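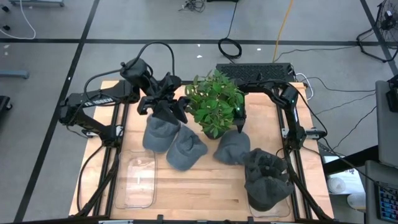 Der linke Greifer über der Kappe ganz links, rechts liegen zwei Kappen übereinander.

Kappen wegräumen mit zwei Roboterarmen: so baut ihr die Aufgabe auf

Seit ich im Juli im Blog geschrieben habe, dass ich mir an Haushaltsaufgaben für Roboter die Zähne ausbeiße, kommen Mails mit immer derselben Frage: Kann so ein Ding denn jetzt aufräumen oder nicht? Meine Antwort ist ein sehr langgezogenes »Jein«, und am besten merkt man das, wenn man es selbst probiert. Also hier meine Anleitung für eine Aufgabe, die jedes Kind kann und die mich trotzdem Wochen gekostet hat: Baseballkappen einsammeln, stapeln und in eine Schale legen.

Ich gehe davon aus, dass ihr zwei Arme mit Parallelgreifern habt und sie von Hand fernsteuern könnt. Welche Marke, ist mir ziemlich egal, das Prinzip bleibt gleich. Wer noch gar keine Arme hat, liest bitte erst den Grundlagenteil von Leandro Retamal, der erklärt das mit der Kalibrierung viel geduldiger als ich.

Was ihr braucht

Zwei Arme, links und rechts am Tisch fest verschraubt
Kappen, alle gleich, am besten einfarbig
Zwei flache, durchsichtige Schalen
Irgendeinen Gegenstand, der im Weg steht (bei mir eine Topfpflanze)
Einen Rechner zum Aufzeichnen und viel Kaffee

Warum Kappen? Ich habe mit Tassen angefangen, und Tassen sind langweilig: Die haben einen Rand, der Greifer fasst den Rand, fertig. Eine Kappe dagegen hat einen steifen Schirm und einen weichen Kopf, und der weiche Teil sieht nach jedem Ablegen anders aus. Mal steht er rund, mal ist er eingedrückt wie ein alter Fußball. Genau das ist ja das Gemeine an der Hausarbeit! Wäsche, Tüten, Putzlappen, alles verformt sich.

Schritt 1: Tisch vorbereiten

Verlegt zuerst die Kabel. Ich meine das wirklich so, bevor irgendetwas auf dem Tisch liegt. Bei mir laufen sie an den Seitenschienen des Rahmens entlang und sind dort festgeclipst, über den Handgelenken bleibt aber eine Schlaufe. Die Schlaufe muss groß genug sein, dass der Arm sich ganz strecken kann. Fahrt jede Ecke des Tisches einmal langsam mit leerem Greifer ab und schaut dabei nur auf das Kabel. (Der Boden hinter meinem Tisch ist übrigens kein Vorbild, da schaut ihr bitte weg.)

Die Schalen kommen nach vorne, eine links, eine rechts. Durchsichtiger Kunststoff ist für die Kamera schwierig, man sieht ja vor allem die Tischmaserung durch den Boden hindurch. Wenn ihr es am Anfang leichter haben wollt, nehmt farbige Schalen und steigt später um. Ich wollte es natürlich gleich schwer haben und habe dafür ordentlich gezahlt.

Schritt 2: Kappen verteilen

Legt sie mit etwas Abstand hin und dreht die Schirme in verschiedene Richtungen: einen nach hinten, einen schräg nach vorne, wie es halt kommt. Mein erster Fehler war, alle Schirme schön parallel auszurichten. Das sah super aus und lief nach kurzer Zeit auch super, bis Viera Bednárik zu Besuch kam, eine Kappe um eine Vierteldrehung verschob und mich freundlich anlächelte. Der Arm griff exakt dorthin, wo der Schirm früher gewesen war.

Eine Kappe legt ihr bitte dicht vor das Hindernis. Dort muss sich der Greifer steil von oben nähern, seitlich kommt er sonst ins Grüne. Blätter sind nachgiebig, das verzeiht viel. Mit einer Vase würde ich das erst machen, wenn alles andere sitzt.

Schritt 3: Den Griff üben

Steuert den Arm so, dass beide Finger senkrecht über der Kappe stehen und den Kopf zwischen sich nehmen. Dann langsam runter, zudrücken, kurz warten, anheben. Das kurze Warten habe ich mir von Tài Vũ abgeschaut. Ohne Pause fängt der Arm schon an zu heben, während der Stoff noch zwischen den Fingern rutscht, und die Kappe hängt danach schief oder gar nicht.

Es gibt zwei brauchbare Griffe. Den am Kopf, der schnell geht und die Kappe verknautscht, und den am Schirm, der sauber hält, aber verlangt, dass ein Finger unter den Schirm kommt. Entscheidet euch für einen! Ich habe anfangs nach Laune gewechselt, mal so, mal so, und das trainierte Modell blieb dann genau in der Mitte hängen und kniff in die Luft. Inzwischen greife ich nur noch am Kopf.

Schritt 4: Ablegen und stapeln

Die erste Kappe kommt in die rechte Schale, die nächste obendrauf. Fahrt nicht zu hoch an. Wer sie aus großer Höhe fallen lässt, bekommt einen Haufen, der halb aus der Schale hängt, und ein Stapel wird das nie wieder. Ehrgeizige lassen den zweiten Arm die untere Kappe festhalten. Mir ist das zu fummelig, ich parke den unbeteiligten Arm lieber etwas höher und lasse ihn zuschauen.

Die linke Schale bleibt vorerst leer. Sie ist für die Variante gedacht, bei der jeder Arm seine eigene Seite wegräumt, und die solltet ihr erst angehen, wenn einer allein zuverlässig arbeitet. Zwei Arme, die gleichzeitig zur selben Kappe wollen, sind laut.

Schritt 5: Aufzeichnen

Ich habe 130 Durchgänge aufgenommen. Das klingt nach viel, ist aber an zwei Nachmittagen zu schaffen, wenn jemand neben euch sitzt und die Kappen neu verteilt. Macht nach jedem fünften Durchgang eine Pause, müde Hände steuern schlampig, und die Schlamperei lernt das Modell mit. Missglückte Griffe dürft ihr behalten, solange ihr sie im selben Durchgang korrigiert. Ein zweiter Versuch nach einem Abrutscher ist Gold wert! Durchgänge, die ihr mittendrin abbrecht, löscht ihr.

Schritt 6: Testen

Jetzt Finger weg von der Steuerung und eine Hand an den Notaus. Ich habe 30 Tests gemacht und vorher festgelegt, was als geschafft gilt: alle Kappen liegen in oder auf der Schale, die Pflanze steht noch. In 22 Tests hat es geklappt. Darüber habe ich mich gefreut wie verrückt, und dann habe ich ausgerechnet, was das im Haushalt hieße. Eine Spülmaschine mit der Quote würde ich zurückgeben.

Die Fehlschläge waren fast immer dieselben. Entweder nahm der Greifer zwei übereinanderliegende Kappen auf einmal hoch, oder er setzte neben einem eingedrückten Kopf auf und fasste nur Luft. Gegen das Zweite helfen mehr Aufnahmen mit verknautschten Kappen. Gegen das Erste habe ich noch nichts Gutes gefunden.

Und, kann er nun aufräumen?

Diese Kappen auf diesem Tisch: meistens. Andere Kappen: bei schwarzen wurde es schon wackelig, eine mit Bommel hat er komplett ignoriert. Vom Flurboden, mit Schuhen drum herum und einem Schal darüber, bräuchte ich gar nicht erst anzufangen. Kęstutis Juška meint, in der Werkstatt sei man näher dran als zu Hause, dort könne man die Teile wenigstens immer gleich hinlegen. Da hat er wohl recht, nur räumt bei mir daheim leider keiner vorher für den Roboter auf.

Wenn ihr die Aufgabe nachbaut, schreibt mir bitte, welchen Griff ihr genommen habt und wie ihr das mit den doppelt gegriffenen Kappen löst. Als Nächstes kommen bei mir Geschirrtücher dran, die Anleitung dazu folgt, sobald das erste gefaltet ist.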